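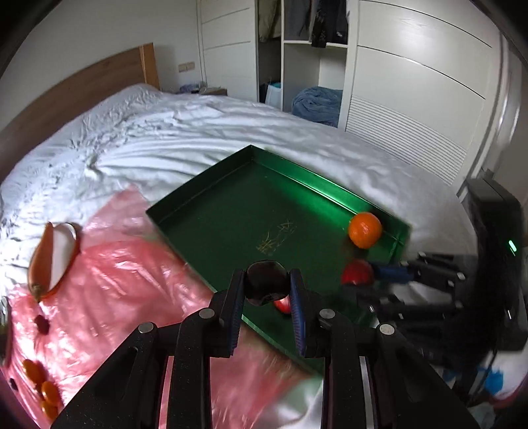 4.2 Sorting surfaces in the home

Fruit bought for the household was seldom sorted in the kitchen. In the 113 homes of the Pondville sample, the work moved to whichever flat surface was wide enough and free at that hour, and in small flats this was often the bed. The respondents did not consider this unusual. What they cared about was the edge: a tray with raised rims keeps round fruit from rolling into the bedding, and a plate does not. In Figure 3 a shallow green metal tray lies on a white sheet, with a tangerine and an apple towards its right side, and a pink plastic bag is spread flat on the bed next to it. We coded such an arrangement as "tray and sheet", and we kept it separate from the cases where the fruit was put directly on the plastic. The separation was proposed by Chepkoech Nyanda after the first round of coding in August, when two coders had disagreed on 5 of the homes.

Figure 3. Tray and sheet arrangement on a bed.

The second question was how the kinds of fruit were mixed. Most respondents said that they keep citrus apart from soft fruit, but during the visits we often found them together, and the explanation given was simply that there is one tray. Felista Lyimo, who made the interviews in Obura, noted that people speak about separation as a rule for storing and not as a rule for sorting. 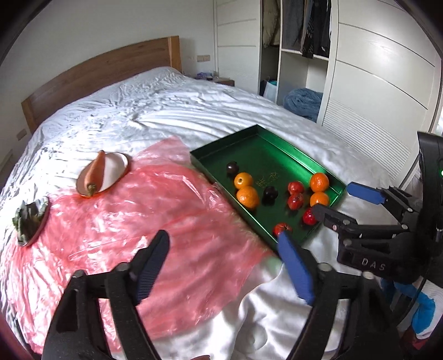 This difference matters for the estimate of waste. If the soft fruit stays with the firm fruit only for the time of sorting, the risk of bruising is probably small - the diaries do not allow us to say more. If the tray becomes the storing place, as was reported in several Obura homes, the contact lasts for days. In the diary we therefore asked separately for the place of sorting and the place of storing. The answers to the second item were less complete, and we return to this problem in Section 5.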